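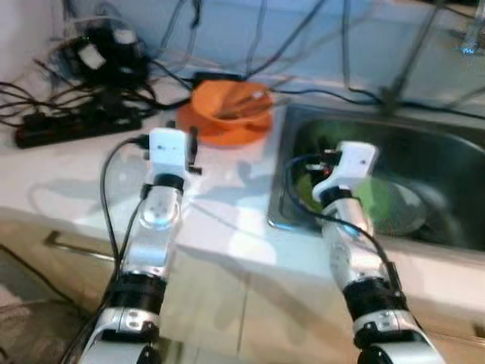
Two arms at the counter and sink, with the orange bowl between them.

Review: Tamura two-arm bench kit, from a buyer's point of view
May 2026

We bought the Tamura kit for the test kitchen at our Lendelville site, where the job is moving dishes between a counter and a sink. Most reviews cover reach and repeatability. I handle purchasing, so this one covers what the kit costs to get running and what I would put in the budget next time.

The quote came from Cekdale, the dealer for our region, and it listed two arms, two grippers, a controller and a software license. Delivery was quoted at 12 weeks and took 15. The arms were well packed and the paperwork matched the order, down to the serial numbers.

What the quote left out was everything between the arms and the wall. Power strips, extension leads, adapters, longer gripper cables and a stand all came out of a separate line, and I had not made that line big enough. We ended up placing 16 small orders after the main one. The gripper cables run down the outside of each arm, so plan on clips or sleeves from the start. Cekdale sells a sleeve set for $287. We made do with hook-and-loop ties, and they have held up fine.

Counter space is the other thing to plan for. The power strip and adapters sit at the back of the counter in our setup, and they take up room I had assumed would be free for dishes. A shelf or a wall-mounted strip would be money well spent. If you work near a sink, ask your electrician about outlet placement before the arms arrive – ours came in afterward and charged for a second visit.

Yuto Iwasaki, who runs the bench, rates the arms highly. He finds the grippers good on bowls and plates, less so on thin utensils. Replacement fingers are sold in pairs only, and we now keep a spare pair on the shelf.

We also had a quote from Tarnden. Their price was lower, but it covered a single arm and the service contract was billed yearly from day one. Tamura includes the first year.

Good: solid arms, complete paperwork, first year of service included.
Not so good: short cables, slow delivery, no power accessories in the box.

I would buy it again, with a larger accessories line and the electrical work booked first. Our next order is planned for December.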